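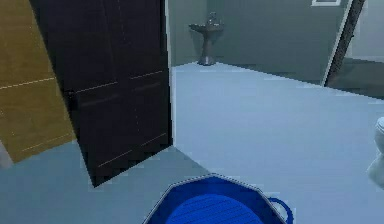 Can a machine clean my bathroom yet, or should I go on doing it myself?

Asked by Hortensia Ríos in Cleaning & Home Tech

I manage a small guesthouse, 14 rooms, each with its own bathroom. My nephew keeps sending me links about household robots and writes "the end of mopping!!" under every one. He has never mopped anything that I know of.

We have a Delley floor robot for the hallways and it's fine. It gets under the benches and comes home when it's tired, so it already beats two of my last four hires. But the hallways are long empty rectangles. The bathrooms are where the time goes. Toilet, sink, floor, towels out, towels in, trash, hair. I have it down to 14 minutes a room if the guests were decent people.

So is there anything I could buy now, or by next September, that would do a bathroom from start to finish? It can be slow. It can be ugly. I don't need it to talk.

3 answers

Shaohua Guo
Accepted answer

No. Longer answer follows, since you were nice about it.

I write software for testing home robots, most of it in simulation, meaning we make up a bathroom on a computer and let the robot ruin that one first. The picture at the top of the page is the sort of room we use: pedestal sink on the back wall, toilet on the right, dark door half open, blue tub on the floor. It's a very easy bathroom. The floor is one smooth color, with no bath mat and no cord. Whoever built it has been kinder to the robot than any guest will be to you.

And there is still plenty to get wrong. Take the door. A half-open door is worse than an open or a closed one, because the robot has to decide whether it fits, and if it doesn't, find a small dark knob on a nearly black door. Cameras do not love dark on dark. Then there's the shadow the door throws over the pale floor, which a person doesn't notice and a vision system may take for a wet patch, a rug or a hole.

Then the tub. You'd hook it with your foot and slide it out of the way while thinking about lunch. The machine has to work out that it's a thing that moves, where the handle is, and where to put it so that it isn't in the way of the next job. In our last round, "pick up the tub and set it outside the door" worked 70 times out of 100. We were pleased with that. You would have fired it.

Wiping is its own misery. Pushing a cloth over a flat counter at an even pressure is more or less there. Going around the foot of a pedestal sink, or down behind a toilet, is not, at least not on anything with a price tag on it. I'd look again in a few years. Keep the Delley.

Najwa Tannous

We tried a toilet-cleaning arm in the restrooms at work (an office building, not a hotel). It was a Clatari, on a lease, and I'll be fair to it. It scrubbed the inside of a bowl better than I do at 6 in the morning. It also needed every toilet to be the same model, and somebody from our crew had to wheel it in, open the stall, lock the wheels, press start, and stand outside in case it lost its bearings. On a good night it took 60 minutes to do what I did in half of that. My supervisor called this "freeing up staff."

For a guesthouse I'd skip it. Your bathrooms are small, and the arm needs space to swing. If you have money to spend, get a decent cordless scrubber with a long handle. The Ren has 2 speeds and the slow one is useless, but the fast one has saved my shoulder.

Also ask your nephew to come do one room.

Zhiqiang Yu

just get the Lellitz, my cousin has one and it does everything

Comments on this answer

Shufen Ye: The Lellitz is a window cleaner.

Zhiqiang Yu: well her windows are really clean

Hortensia Ríos: Thanks all. Accepting Shaohua's answer even though it made me sad. Najwa, I passed on the invitation and he says he's busy through the fall - I've ordered the scrubber. One question, does the Ren head fit behind a toilet if there's only a hand's width to the wall?

Najwa Tannous: The small round one does, the triangle doesn't. Buy spares of the round one, they wear out first.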